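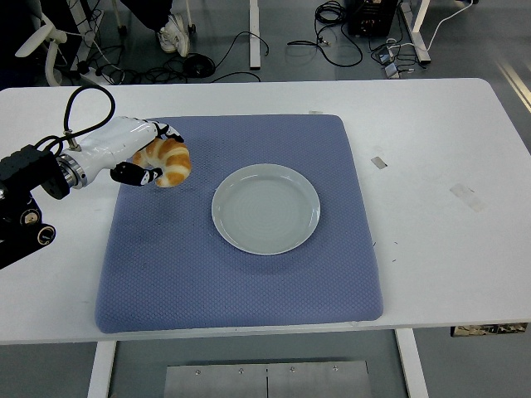 Short Fiction / January 2025

Breakfast at Pakuvstead

The Rivas opened at 11, and by then the croissant had to look delicious. Never mind that it was a toy! In our shop window, on the coast road to Irkent, it was breakfast.

I loved that window more than anything we sold in it. I had the white table, I had the round white plate, and that winter I had the blue-gray mat, quilted all over in little diamonds, so soft-looking that people coming off the Skastadell ferry would stop and press a glove to the glass.

"Plate in the middle," my aunt called from the stockroom.

"Plate a bit to the right," I called back, and oh, it was better there. An empty plate wants something to happen to it.

I tried the croissant with its tips toward the street, then toward the till. Golden brown, cream, golden brown again – whoever painted those bands must have been terribly hungry. I picked at the old tape on the tabletop and left it for tomorrow.

A boy in a red hat was already outside, bus 514 grumbling behind him. He pointed at the plate, then at his own mouth, and laughed so hard he fogged up the window.

I ran to unlock the door, 20 minutes early.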